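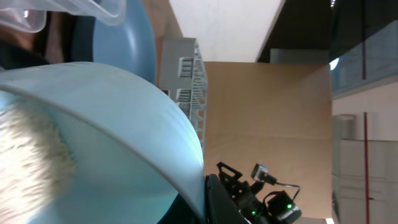

Tarndale Utility Shelf: Bowls and Tubs

This is the data card for the bowls and tubs part of the Tarndale household set. It covers plastic bowls, clear plastic containers and the soft things that get kept in them. Cutlery, pans and glassware have their own card under Trenham.

Contents

The release has 3 folders and 600 entries. Each entry is one arrangement of items, with a text file listing what was put out.

bowls/ - open bowls, light and dark blue, alone or next to other items
tubs/ - clear containers with angled walls
mixed/ - bowls with something soft or fibrous inside, often close to other containers

A pale blue bowl with whitish, shaggy material in it and a darker blue rounded piece behind belongs in mixed/. The clear container nearby does not move it to tubs/. File by the item that takes up the most room.

Naming

Use "bowl" only when the rim or the inside can be made out. If all that shows is a rounded outside surface, write "rounded object" and give the color. Use "clear container" for anything transparent, whatever it was sold as. Soft contents are "fibrous, white" or "fibrous, other". Do not guess at wool, stuffing or mop heads.

Gray metal framework with slots goes under "background, metal". It does not need its own entry.

Color

Thin light blue plastic can look cyan where light comes through it. Label these pieces "light blue" all the same. Version 2 fixed a batch that Jordan Hulme and I had split between "aqua" and "cyan" - those two words are no longer accepted.

Known problems

Stacked bowls are listed as one item in the older text files.
The Salinas entries have no notes on contents.
Some lids were entered as tubs. Miyuki Koyama is working through them.

Changes

November 14, 2021: color terms merged, mixed/ added.

Corrections go to Florian Arnaud. Please include the entry name and the line you want changed.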